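第四章 受试者准备与任务运行

本章适用于使用 Stutine 面孔情绪辨识任务系统(以下简称“本系统”)开展行为与脑电同步实验的研究单位。操作人员应在阅读第三章“硬件连接”并完成主机授权之后,再按本章步骤执行。涉及受试者知情同意、伦理审批及数据保管的事项,以所在单位的规定为准,本手册不作替代性说明。

4.1 运行前检查

1. 打开主机电源,等待前面板指示灯由闪烁转为常亮。指示灯未常亮时,请勿插入同步线。
2. 启动 Prustska 刺激呈现软件,在“系统”菜单中选择“自检”。自检依次核对显示器刷新周期、触发端口及应答盒。
3. 自检完成后,界面右下角应显示“就绪”。如显示“端口占用”,请关闭其他可能使用串行端口的程序,再次自检。
4. 在“刺激库”中选择本次使用的面孔材料。标准库共含519幅图像,涵盖高兴、愤怒、恐惧、悲伤、厌恶、惊讶及中性表情,并按强度分级。
5. 确认刺激库校验码与随附光盘封套上的校验码一致。校验码不一致的刺激库不得用于正式采集。

注:自行添加的面孔材料须存放于“用户库”目录。存放于标准库目录中的用户文件将在软件升级时被清除,且无法恢复。

4.2 实验环境

房间应能遮光,并可关闭空调风机。受试者面向显示器就座,椅背固定,不宜使用带滚轮的座椅。显示器中心与受试者视线大致等高,观看距离在正式采集期间不得变动,建议使用额托或在地面粘贴定位标记。

显示器亮度应在开机预热30分钟后测定并记录。同一项研究中的所有受试者应使用相同的亮度与对比度设置。更换显示器的,应重新测定,并在实验日志中注明更换前后各受试者的编号。

警告:任务中图像转换较快。有光敏性癫痫病史者不得参加本任务。操作人员应在签署知情同意书时逐一询问,并保留书面记录。

4.3 电极帽佩戴

1. 测量受试者头围,选择相应规格的电极帽。本系统标准配置为32导。
2. 以鼻根至枕外隆凸连线及双侧耳前点连线的交点确定头顶位置,将电极帽中央电极对准该点。
3. 自前向后佩戴电极帽,固定下颌带。下颌带以可容一指为宜。
4. 逐一注入导电膏,先处理参考电极与接地电极,再处理其余电极。
5. 在采集软件中打开“阻抗”窗口。各电极阻抗降至设定阈值以下后,方可进入下一步。

注意:导电膏不得过量。相邻电极间的导电膏一旦连通,两导信号将趋于一致,且在阻抗窗口中不会报警。发现此类情况时,应取下电极帽,清洗后重新佩戴。

对触觉较为敏感的受试者,包括部分孤独症受试者,可在正式实验之前安排一次适应访问,使其预先接触电极帽、注射器和应答盒。适应访问中不采集数据。受试者要求停止时,操作人员应立即停止,不得劝说其继续。

4.4 练习阶段

练习阶段用于使受试者熟悉应答方式。练习所用面孔不出现在正式阶段。

1. 在“任务”页选择“练习”,输入受试者编号。不得输入姓名或其他可识别身份的信息。
2. 向受试者宣读附录二中的标准指导语。指导语应照原文宣读,不得增加举例或对表情特征的解释。
3. 按下“开始”。每一试次先呈现注视点,随后呈现面孔,面孔消失后出现应答提示。
4. 练习共9个试次,结束后软件显示正确率与平均反应时。
5. 受试者对应答键位仍有疑问的,可重复练习一次。重复次数将自动写入数据文件头。

练习正确率仅用于判断受试者是否理解任务要求,不作为情绪辨识能力的指标,也不应告知受试者其得分在同龄人中的位置。

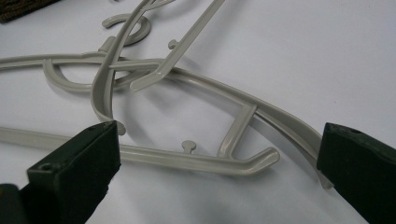

Harpreet Marchand 来函指出:“练习阶段如果一律不给反馈,有些孩子会反复问自己按得对不对,注意力就离开屏幕了。我们实验室的做法是只反馈‘已收到应答’,不反馈对错。希望手册写明这样设置是否允许。”

经核实,上述设置符合本系统的使用要求。操作人员可在“任务”页的“反馈”下拉菜单中选择“仅确认应答”。该选项只对练习阶段有效,进入正式阶段后自动关闭。同一项研究应对全部受试者采用同一选项,并在论文方法部分予以说明。

4.5 正式阶段

1. 确认采集软件已开始记录,且波形窗口中无持续饱和的导联。
2. 在“任务”页选择“正式”,核对受试者编号与练习阶段一致。
3. 选择试次顺序。默认为伪随机,同一情绪类别不会连续出现三次以上。
4. 按下“开始”,并观察采集软件的事件栏。首个面孔呈现时,事件栏应出现相应的触发码。
5. 每一区组结束后,软件进入休息界面。休息时间由受试者自行控制,操作人员可在此期间复查阻抗。
6. 全部区组完成后,先停止任务软件,再停止采集软件。次序颠倒可能造成末尾事件丢失。

首个面孔呈现后事件栏仍无触发码的,应立即按“中止”键,检查同步线两端。触发码缺失的数据无法在事后与刺激时刻对齐,不宜继续采集。

注:软件允许以眨眼提示画面分隔各试次。启用该画面后,任务总时长相应增加。对年龄较小或易疲劳的受试者,建议减少每一区组的试次数,同时增加区组数,以保持总试次不变。

4.6 数据保存与核对

任务结束后,软件在受试者文件夹内生成行为记录、事件列表和运行日志。操作人员应在受试者离开前完成下列核对:

1. 行为记录的试次数与事件列表的面孔触发数一致。
2. 运行日志中无“丢帧”条目。如有丢帧,应在分析时剔除相应试次,不得修改日志。
3. 脑电文件可正常打开,采样率与设置相符。
4. 将全部文件复制至单位指定的存储位置,复制完成后再次比对文件大小。

配有 Nasrallah 分析模块的用户,可在核对完成后运行“快速查看”,生成各情绪类别的平均波形。该结果未经完整的伪迹处理,仅供判断信号质量,不得用于报告或发表,亦不得据此向受试者或其家属作出任何临床性质的说明。

4.7 常见情况处理

受试者长时间未应答。软件等待时限届满后记为“无应答”,并自动进入下一试次。连续出现多次无应答时,操作人员应暂停任务,询问受试者是否需要休息。

受试者对某一情绪类别几乎全部误判。此种情况本身可能具有研究意义,操作人员不得中途提示或更正。应先排除键位贴纸错置,再继续任务。

波形中出现规律的工频干扰。检查接地电极及附近电源适配器,将手机等设备移出房间。采集期间不建议依赖陷波滤波掩盖干扰。

应答盒按键无反应。拔下应答盒,等待软件显示“设备已断开”后重新插入。仍无反应的,请更换应答盒,并在日志中记录更换时所处的区组。

4.8 清洁与存放

电极帽使用后应及时以温水冲洗,用软毛刷清除电极孔内的导电膏,再以中性消毒液浸泡。浸泡时间按消毒液标签执行。冲洗后悬挂晾干,不得使用热风吹干,也不得放置于阳光直射处。连接插头在任何步骤中均不得浸水。

额托、下颌带及应答盒表面应在每名受试者使用后擦拭消毒。

4.9 修订与反馈

本章由 Yiran Su 审校,于10月26日修订,修订内容为第4.4节的反馈选项说明。标准刺激库的下一次更新计划于12月发布,届时校验码将同时变更,用户应使用新封套上的校验码。正在进行中的研究不建议在采集期间更新刺激库。

使用中发现与本手册不符之处,请将软件版本号、运行日志及问题描述一并提交至 Sornside 技术支持部门。提交前请删除日志中可能含有的受试者信息。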